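Setting grip force for cloth on a home-built arm
Karside workshop notes, part 5

Parts 1 through 4 covered the frame, the wiring, the wrist camera mount and homing. By now the arm should reach any point on the table and return to its park position without losing steps. The next job is getting the gripper to hold fabric without dropping it or stalling the motor.

You will need the finished arm, the Velis gripper board from part 3, a USB cable and one piece of woven cloth. A shirt works. Avoid knits for the first setup -- they stretch, and the current readings drift as they do.

Step 1. Zero the gripper

Close the fingers on nothing at low speed. When the tips touch, the motor current rises and the board stops the motor. Save that encoder position as zero. Open fully and save the second position. On my board the full stroke is 2429 counts. Yours will differ with the lead screw, so do not copy the number.

Step 2. Set the closing limit

Open the Imrie config file and find grip_limit. The default of 9 is meant for rigid parts and is too low for cloth. Raise it one unit at a time, closing on a single fold after each change. Stop when the fold stays put under a light pull by hand. Keep your fingers clear of the tips while the motor is powered.

Step 3. Approach the fold

Push the cloth into a ridge first. A flat sheet gives the tips nothing to close on. Bring the gripper in low, with the tips open and straddling the ridge, then close at half speed.
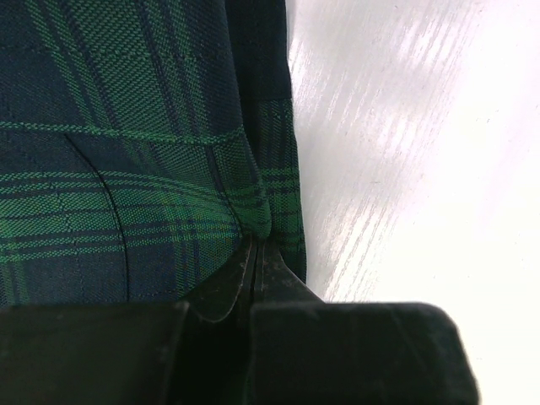 Grip depth is the next thing to check, and the wrist camera is the easiest way to do it. Look at where the cloth enters the gap. With the green and navy plaid, the fold narrows to a pinched point at the tips, and the stripes bend as they follow the ridge. A printed or woven pattern makes this much easier to read than plain cloth. If the gathered part is only a thread or two deep, open, lower the wrist slightly and close again.

Step 4. Lift and hold

Wait 200 ms after the current levels off before lifting. Raise slowly until the fold clears the table, then pause. If the cloth slips, go back to step 2 and add one unit. If the board reports a stall, take one off.

Step 5. Save the profile

Save the settings under a separate name so the rigid-part profile is left alone. Mine is called skarnthorpe_cloth, after the workshop. Power cycle the board and load the profile again to confirm it was written. Rerun step 1 whenever the tips are removed or replaced.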